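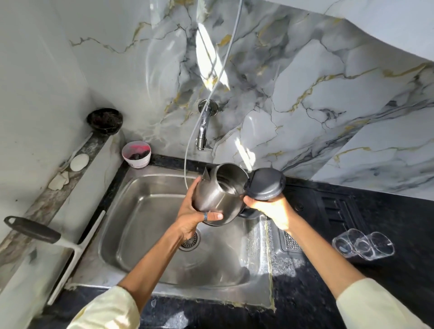

Learning from hands at the sink

The manipulation group at Clevthorpe has finished the first part of its study on kitchen washing, and Hanane Kamel presented the result at our September meeting. For readers who could not attend, we give a short summary.

The question of the study is simple to say. When a robot policy is trained on video from a camera worn on the head, how much does it help to mark the moments when both hands work on one object? Washing is a good test for this. One hand must hold and tilt a vessel while the other brings the lid near, and the metal of the vessel and of the sink gives strong reflections, above all when the sun comes into the room. Earlier methods of the group followed each hand separately and often lost the relation between the two.

The new method, which the group calls Pritar, does not follow the hands separately. It first finds the object which is held, then describes the position of each hand from the object. The training set has 100 recordings made in home kitchens. Of these, 80 were used for training and the others were kept for the test.

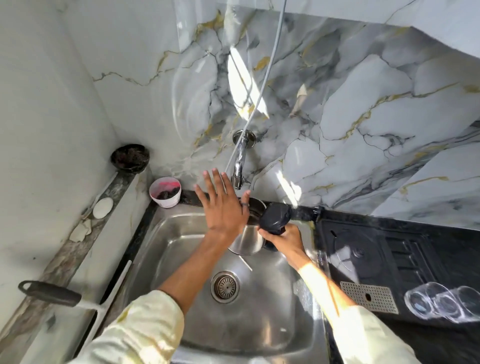
Riltness, issue 2, page 70

The most difficult part was the change of grip. A hand may open completely under the faucet while the other one keeps the lid pressed to the pot, and the old method usually took the open hand as the end of the task. Pritar keeps the object as its reference, so an open hand is read as a step inside the task. In the test recordings this kind of mistake became clearly less frequent, although it did not disappear.

There are also weak points. Strong sunlight on polished steel still disturbs the estimate of the rim, and glossy tiles behind the sink make it worse. Rostislav Vrabec, who prepared the labels, thinks that a part of the error comes from the labels themselves – two people do not always agree on the moment when a lid is "on". He is now writing a more strict guide for this.

The next part will move the method to the two-arm robot in the Kanagaratnam laboratory. The group will begin with lids and pots only, without water. Members who want to read the labeling guide before it is final can write to Hanane.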